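Clomex Two-Arm Bench Cell: Frequently Asked Questions

Last updated 5 October 2020

General

What is included in the base kit?
Two arms, two mounting plates, the slotted front rail, the corner posts, both controller boards, and the cable set. The tabletop and wall panels are ordered separately. Grippers ship installed. Objects for handling tasks are not supplied.

Who is the cell intended for?
Labs and small shops that need to record or test two-handed handling tasks at table scale. It is not rated for production lines, food contact, or use outdoors.

What is the difference between the Clomex cell and the Avent cell?
Avent is the single-arm version. It uses the same rail and the same gripper. An Avent cell can be converted with the second-arm kit, part 603, which includes one arm, one plate, and one controller board.

Setup

How are the arms mounted?
Each arm base bolts to a black plate, and the plate clamps to the slotted aluminum rail along the front edge. Loosen the plate screws to slide an arm left or right. Tighten all screws before power is applied.

Can I use my own tabletop or wall covering?
Yes. Any flat, rigid top that fits inside the posts will work. Panels can be covered with printed paper or fabric. Users who train vision models often change the background between sessions, and busy patterns are fine as long as the covering is fixed flat. Avoid mirror finishes.

How should cables be routed?
Leave a loop at the base large enough for the full turn of the first joint. Secure the rest along the arm with the supplied ties. Do not run cables across the tabletop where a gripper can reach them.

What do the green lights on the controller boards mean?
Steady green means the board has power and a link to the arm. Blinking green means power only - check the data cable first.

Operation

What kinds of objects can the grippers handle?
Small rigid parts, hand tools with a narrow grip, and soft goods such as cleaning cloths. Flat items, such as drawing tablets, are harder to pick up from a bare surface and usually need one arm to tilt or push while the other takes hold. Mixed layouts are supported, with tools, cloth, and flat devices on the table together.
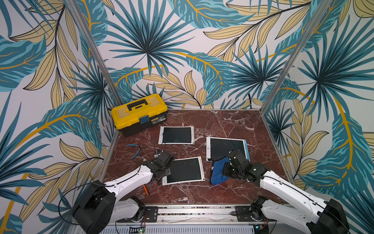
Can both arms work in the same area?
Yes, with the shared-zone setting turned on. One arm then waits at the zone border until the other has left. With the setting off, the operator is responsible for clearance.

Service

How often do the gripper pads need to be replaced?
Every 3,000 grip cycles, or sooner if the surface is torn. Pads are sold in packs of 4.

Who handles repairs?
Hsieh handles arm and joint repairs. Boards and cables are exchanged from the Skirnstead depot. Include the serial number from the underside of the arm base with every request - units without one are returned unopened.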